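Apprentissage par démonstration : constituer un jeu d'exemples
Notes de la séance 4, module Robotique et données
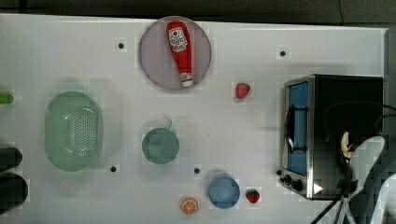 Une remarque est venue tout de suite au début de la séance : pourquoi ne pas enregistrer d'abord une seule tâche, très simple, et ajouter les autres objets plus tard ? La question est bonne et elle revient chaque année. On peut le faire, et l'équipe de Stover a commencé de cette manière. Mais un modèle qui a vu un seul objet sur une table nue apprend aussi que la table est nue. Quand on pose ensuite une tasse à côté, il hésite ou il part vers la tasse.

1. Vocabulaire

Nous appelons démonstration un enregistrement complet, du départ du bras jusqu'à son retour en position de repos. Un épisode est la même chose, vue du côté du fichier. Une consigne est la phrase courte qui accompagne l'épisode, par exemple « mettre la banane dans la casserole ». Les étudiants confondent souvent la consigne et l'étiquette de résultat. La première est écrite avant l'enregistrement, la seconde après.

2. Choix des objets

Pour le jeu Truteo, nous travaillons avec de la vaisselle et des aliments sur un plateau blanc : assiette, passoire, casserole, tasse, fraises, rondelle d'orange, bouteille de ketchup. Le mini-four reste à droite pendant toute la série. Il est encombrant, il limite le passage de la pince, et c'est voulu. Les objets petits comme la fraise demandent une approche lente. La bouteille couchée pose un autre problème, car l'orientation de la prise dépend de son angle.

On doit éviter que le même objet soit toujours à la même place. La règle adoptée dans le module est de changer la disposition tous les 28 épisodes, et de tirer au sort la position des objets légers. Les contenants peuvent bouger moins souvent.

3. Combien d'exemples ?

Il n'existe pas de réponse générale. Avec notre bras, nous avons obtenu un comportement utilisable sur une tâche de prise et dépose à partir de 200 démonstrations environ. Le passage à 300 a surtout amélioré les cas où un autre objet se trouve près de la cible. Ces chiffres sont valables pour notre installation et il ne faut pas les recopier dans un rapport sans préciser les conditions.

4. Qualité de la téléopération

L'opérateur doit se déplacer à vitesse régulière. Les pauses longues sont gênantes : le modèle les reproduit, parfois au-dessus de l'objet, sans jamais fermer la pince. Si l'opérateur réfléchit, il réfléchit avant de lancer l'enregistrement.

Les échecs sont conservés dans un dossier séparé. Une prise manquée suivie d'une correction reste dans le jeu principal, à condition que la correction soit nette. Dans le protocole Fraser, que nous avons lu la semaine passée, toutes les corrections sont supprimées ; comparez les deux choix dans votre compte rendu.

5. Fiche à remplir pour chaque épisode

Numéro de l'épisode
Consigne, écrite à l'infinitif
Objet saisi et lieu de dépose
Numéro de disposition
Résultat : réussi, corrigé, échoué
Observations libres (éclairage, câble qui gêne, objet tombé)

Travail à rendre

Par groupes de 2, rédigez dix consignes réalisables avec les objets de la section 2. Trois au moins doivent mentionner une relation spatiale (à gauche de, derrière, entre). Ensuite, proposez deux dispositions de la table où la même consigne devient ambiguë, et réécrivez-la pour lever l'ambiguïté. Le dépôt se fait sur l'espace Prerier, avant dimanche, 18 h.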